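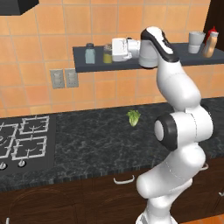 September, notebook, Sturnavholm clause check

Went back over the set of appeals asking governments to put human rights on the agenda before border and trade talks. 80 letters, nearly 3000 paragraphs. The Dreven sheet claims most of them "had influence." I don't buy it yet. The sheet marks a hit whenever the word "rights" turns up in the joint statement afterward, and that word turns up in almost anything.
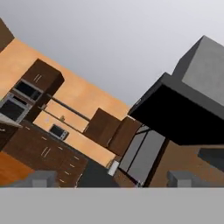 Recoded the first batch by hand with a stricter rule: the statement has to name the same demand as the letter, such as prison visits or family contact. Nine letters survived. Two of those I'd still argue with, as the demand was already in the earlier draft statement. The old sheet sets the draft over the final text like the two wall ovens in that tall brown cabinet, one above the other with much the same silver frame, and it's easy to read off the wrong one. I've put them in separate tabs.

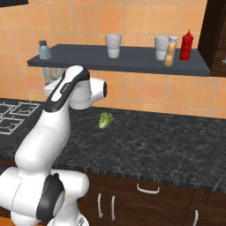
Does a private reply from a ministry count as a result? Only if it commits to something we can check later, and none of the replies in the Hinrichs folder do.

Left those as blank, not zero. Olham will want them counted. Fine, but then in their own column.
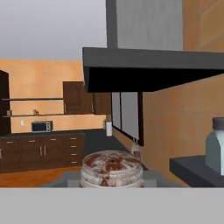
The summary chart still needs redoing. As it stands, one fat bar for "general mention" sits over everything else like the big dark range hood, and the specific demands are a little drum underneath that you have to go looking for. Split the bar by topic, or drop it. Also check the translated statements -- I suspect "dignity" got turned into "rights" in at least one of them.

Next: second reader on the nine, without seeing my codes.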